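Lesezeit: 4 Minuten

Leite-Arm mit Curnico-Greifer von Skusum: lohnt sich das Paket für flache Kleinteile?

Anoma Sultana

Wir überlegen, für unsere Werkstatt das Einsteigerpaket von Skusum zu bestellen. Enthalten sind der Leite-Arm in Weiß, der Zweifingergreifer Curnico, die Steuerbox und die Software Ulstead für das Anlernen der Bewegungen. Der Preis liegt laut Angebot bei 2.051 Euro, dazu kommen 219 Euro für die Einweisung per Video. Die Einweisung könnte man weglassen, davon rät der Vertrieb aber ab.

Unsere Aufgabe ist einfach beschrieben: kleine verpackte Artikel von einer Tischfläche aufnehmen und in eine Kiste legen. Die Artikel sind meist Riegel in Folie, also flach, leicht und glatt. Daneben sollen auch einmal Flaschen auf der Fläche stehen dürfen, ohne dass der Arm sie umwirft. Bei einer Vorführung konnte ich mir den Arm ansehen. Er stand rechts an einem grauen Schubladenschrank und arbeitete auf dessen Deckplatte. 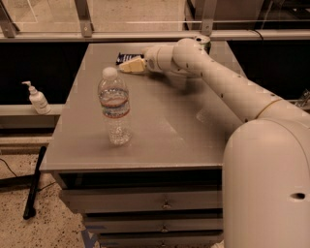
Mir geht es um drei Punkte. Erstens die Reichweite: Muss der Sockel direkt an der Arbeitsfläche stehen, oder kann man ihn etwas absetzen? Bei uns steht auf der rechten Seite eine Heizung im Weg. Zweitens die Finger: Der Vertrieb sagt, die hellen Standardfinger reichen für Folienverpackungen aus. Ich habe in einem anderen Forum gelesen, dass sie bei flachen Teilen auf der Verpackung entlangrutschen. Drittens die Software: Wie lange dauert es, bis man damit eine neue Position angelernt hat? Bei uns würden zwei Leute damit arbeiten, die beide nicht programmieren.

Die Bestellung soll im November raus, vorher muss ich den Antrag schreiben. Erfahrungen mit dem Vorgängermodell helfen mir auch.

werkbank_sued

Wir haben das Paket seit 11 Monaten, allerdings mit der älteren Steuerbox. Der Reihe nach:

1. Reichweite. Der Sockel ist breiter, als man nach dem Datenblatt denkt, und braucht selbst Platz. Wir haben ihn erst mit einer Handbreit Abstand zum Tisch aufgestellt. Das ging, aber an der hinteren Kante war der Arm dann fast gestreckt, und in dieser Stellung fährt er ungenauer. Jetzt steht er dicht an der Platte. Wegen der Heizung würde ich ihn einfach links aufstellen, die Software kann die Seite spiegeln. Danach aber neu einmessen.

2. Finger. Bei flachen Riegeln kommt es auf die Höhe an. Wenn die Fingerspitzen zu hoch stehen, schließen sie über der Folie und fassen nur den Falz. Man muss bis knapp auf die Platte herunterfahren, und der Greifer muss etwas schräg ankommen dürfen. Stellt man die Höhe zu niedrig ein, drückt er auf die Fläche und die Steuerung bricht mit einer Kraftmeldung ab. Wir haben uns mit einer dünnen Gummimatte beholfen - damit verzeiht er mehr. Auf blanken Platten schiebt er leichte Teile gern nach hinten weg, besonders wenn sie ohnehin nahe an der Rückkante liegen.
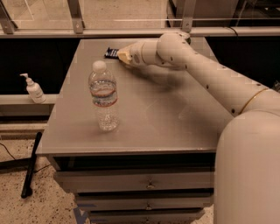 3. Software. Eine einzelne Position ist in ein paar Minuten angelernt: Arm von Hand hinführen, Taste drücken, Namen vergeben. Ein kompletter Ablauf mit Anfahren, Greifen, Heben und Ablegen hat bei uns am Anfang einen halben Tag gedauert. Programmieren muss man dafür nicht können. Die deutsche Übersetzung der Menüs ist stellenweise schlecht, "Verweilen" heißt zum Beispiel "Bleiben an". Man gewöhnt sich daran.

4. Flaschen. Umgeworfen hat er bei uns nur eine leere. Volle stehen stabil genug, wenn der Unterarm sie streift, verlassen würde ich mich darauf nicht. In Ulstead lässt sich eine Sperrzone eintragen. Die gilt aber nur für den Greifer und nicht für den Ellbogen. Also Flaschen lieber auf die Seite stellen, die dem Sockel gegenüberliegt, und den Schrank mit Klebeband am Boden markieren. Wird er verschoben, stimmen alle Positionen nicht mehr.

Die Einweisung fand ich mäßig. Die erste Hälfte steht so auch im Handbuch, die zweite zum Thema Greifkraft war brauchbar. Wer den Antrag knapp halten muss, kann sie später nachbuchen.

Tomke_R

Nur zu den Fingern: Es gibt von Skusum auch weiche Aufsätze, die stehen nicht im Paketpreis. Vorher anfragen, bei mir war die Lieferzeit länger als beim Arm selbst. Zur Software kann ich nichts sagen, ich steuere über die Schnittstelle.

lagerfrosch

Hatte den Vorgänger und habe ihn verkauft. Für schwere Teile zu schwach, für Riegel wird es wohl reichen. Lass dir vor der Bestellung deine eigenen Artikel vorführen und nicht die vom Vertrieb, Folie ist nicht gleich Folie.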